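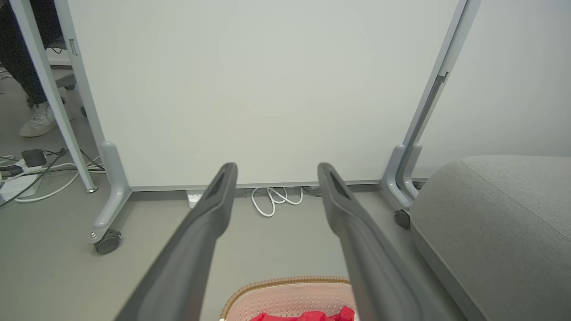 How do you keep bread from going stale when you bake a big loaf and there are only two people in the house?

Slice it once it has cooled all the way, freeze most of it the same day, and keep only what you'll eat by tomorrow out on the counter, cut side down on a board.

14 comments | 9 shares

crumbwatcher
Seconding the freezer! I held out for years thinking frozen bread was a sad compromise and then I tried toasting a slice straight from frozen and oh my, the crust crackled. I do a big country loaf every weekend now, half rye when I can get the Ellery flour, and none of it ends up as croutons unless I want croutons.

vtreloar
Slicing before freezing is fine for toast people, but I'm not a toast people. I freeze half loaves whole, wrapped tight in two layers, and thaw them on the counter overnight. Ten minutes in a hot oven and it's lunch. Sliced bread dries out at the edges in my freezer no matter what bag I use.
- Vaughan Treloar, Pluvville

crumbwatcher
Are you pushing the air out of the bag? Mine go in a zip bag with the slices fanned so they don't stick, and I press it flat. No dry edges after a couple of weeks.

okra_and_oats
What about a bread box? My grandmother had a tin one and her bread lasted most of the week (lots of potato in it, which I think was the real trick). I got a Volix box in March and I love it, but my sourdough goes leathery by day three.

vtreloar
Potato helps a lot, it holds on to moisture. So does a longer bake at a lower heat, in my experience, though people argue with me about that one.

halfbaked44
I'm one of those people! Lower heat gave me a thin pale crust that went soft overnight. Hot and dark every time. My loaves are some 44 minutes in a covered pot, lid off for the last stretch, and they keep better than anything I did before.

okra_and_oats
OK now I want to try both on the same dough. Same flour, same shape, one dark and one slow - I'll cut into them on the third day and see.

isine_kitchen
Please don't put it in the fridge, whatever else you do. It goes stale faster in there than on the counter. My sister in Isine swears by the fridge and we've stopped discussing it.

crumbwatcher
Unless it's a humid summer and you get mold on day two! Then I'd take stale and toast it. But yes, freezer first.

halfbaked44
okra, use a potato water dough for the test if you can, save the water from boiling them and let it cool before you mix. Cut back the salt a little if you salted the pot.

okra_and_oats
Potatoes are on the stove now. Will post how the crumb looks.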